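Skistard Workshop Services
Bench Tips: Comparing Grippers on a Two-Arm Setup

Members who use the automation benches often ask which gripper fingers, cables and controller settings they should choose. The following tips have been gathered from trials at the Skistard workshop and are offered as general guidance. They apply to small tabletop arms and do not replace the manual supplied with the equipment.

Before starting

Clear the tabletop of tools, loose screws and packaging. Check that each base is tight on its rail by pressing sideways on the lower link with the power off. A base that shifts even slightly will spoil any comparison, and the fault is usually blamed on the gripper.

Write down the finger type, the grip force setting and the controller in use. The Firker and Rathore fingers look alike once fitted, and they should be labeled with a dot of paint on the inside face.

Choosing test objects

Use the same objects for every gripper under trial. A good set contains one small block, one flat card and one item with a wire attached. Flat cards are the hardest to pick up from a smooth surface. Lay the card down in the same position each time and mark its corners lightly in pencil.

Avoid objects with a polished finish during the first session. They may be added later, when the force settings are known.

Running the trial

Change one thing at a time. If the fingers are replaced, the controller and the camera position should stay as they were. Three attempts per object are enough to show whether a setting is worth keeping. A full trial of 280 attempts is needed only when a gripper is being considered for purchase.

Start the Itgate controller at a speed setting of 335 and leave it there until both arms have completed the routine without a stop. The upper limit of 2,000 is not suitable for work in which the two grippers meet.

Where both arms work on one object, bring the first gripper in and let it settle before the second approaches. Keep a hand near the stop switch during this step.

Cable care

Leave enough slack at the wrist and shoulder for the full range of motion. A cable that is pulled tight at the wrist will drag on the gripper and give a false result. Move each arm slowly through its reach by hand, with the power off, and watch the cable at every joint.

Both grippers over the center of the table, with the cables looped along the arms:

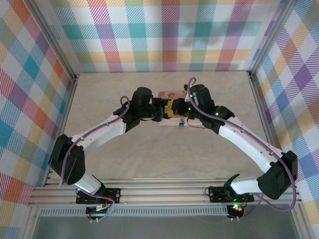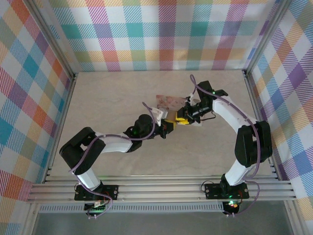
Recording results

Enter the result of each attempt at once, including those that failed. A short note such as "slipped at lift" or "closed early" is more useful than a score. Trials done with different lighting should be kept on separate sheets, as camera readings may not match.

After the session

Return both arms to the rest position before switching off the controller. Wipe the finger pads with a dry cloth and look for cuts or flat spots. Worn pads should be placed in the marked tray and must not go back in the drawer with the spares.

Result sheets are kept in the folder beside the controller shelf. Bench bookings for the following week close on Friday at noon.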